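Tramuna Finger Pad and Refit Kit for the Calvo Hand-Held Gripper

Home > Grippers and hand tools > Spares and care > Refit kits

Item no. 383-88
In stock at our Vusden warehouse
Page revised 30/10/2018

If you have had a Calvo hand-held gripper in regular use for a while, you will know the feeling: one morning the fingers don't quite hold on to things the way they used to, and you find yourself squeezing the handle harder and harder to make up for it. Please don't! It is nearly always the pads, and pads are the easiest thing in the world to change. We put this kit together after years of posting out single pads, single screws and single sheets of advice, and we do think it is a much nicer way to go about it.

What comes in the bag

One pair of ribbed finger pads, left and right
Screws for both side plates, with a few spare
A short hex key with a rounded handle
A lint-free cloth and a small soft brush
A card to note down your settings

The pads are sold in pairs on purpose. We are often asked for just the one, and we understand why, but a new pad opposite an old one will pull the object over to one side every time you close up, and you will end up ordering the second a fortnight later and paying the postage twice.

Before you start

Give yourself a clear half hour and a surface with decent light. Take the power off if your gripper is fitted with a camera or a position sensor, and unplug the lead at the tool end, where it is easier on the connector. Open the fingers as far as they will go. It is well worth writing down your present opening width on the card as well (a steel rule is fine for this) so that you have something to compare with afterwards.

Changing the pads

Slacken the screws on the left-hand side plate by a turn or so each, going from one to the next, and then take them out completely. The plate will lift away. Slide the old pad forwards off its seat, brush out whatever has gathered behind it, and wipe the seat with the cloth, dry. Please don't use spirit or any kitchen cleaner on it, as this can leave the surface slippery and the new pad will creep.

Push the new pad home with the ribs facing inwards. It ought to go on with firm pressure from the thumb. If it wants more than that, turn it round and have another look, for the left and the right are very alike and we have all muddled them at one time or another. Put the plate back, start every screw by hand, and nip them up a little at a time. Then do the right-hand side in just the same way.
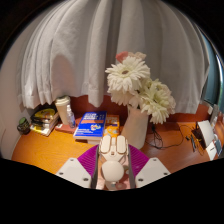

Once both sides are back together, close the fingers slowly with nothing between them and watch how they meet. The two pads should touch along their length at the same moment. If one arrives first at the tip, loosen the plate on that side, ease it back by a hair and tighten again. Then try a proper object, something light and smooth with rounded sides, held upright and gently. Turn the tool to the left and to the right, and tip it forwards. A well-set pair will keep hold without you having to think about your grip at all, and if the object swivels you can generally cure it with another small adjustment to the plate.

Looking after it from then on

We suggest a quick brush between the ribs at the end of each working day, and a look at the plate screws once a week. Fine dust is the great enemy here, and paper dust in particular, which packs into the grooves so tightly that people take it for wear. A pad that looks finished will sometimes come up beautifully after a rinse in lukewarm water and a night on the windowsill. Only fit it again when it is dry right through.

Keep the tool out of direct sun when it is put away, and leave the fingers open. Pads stored pressed together for weeks on end take on a flat spot. Some customers keep two pairs on the go and swap them over every month, and they tell us they get up to 119 working days from each, though it does depend a great deal on what you pick up.

Will it fit mine?

The kit fits the Calvo 70 and the Calvo 88, both in the hand-held version. It doesn't fit the wrist-mounted Harov, which has a narrower seat; there is a separate kit for that one and we are expecting more of them in November. If you aren't sure which you have, look for the number stamped on the underside of the handle, or send us a message through the contact form and we will happily work it out with you.

Delivery and returns

Kits go out from Vusden by ordinary post, well padded. Unused pads can be sent back in their bag. Once a pad has been on a gripper we can't take it back for resale, but do get in touch if something isn't right with it and we will see what we can do.

Customers also looked at: Calvo side plate set, Harov refit kit, Tramuna soft brush (pack), handle grip sleeve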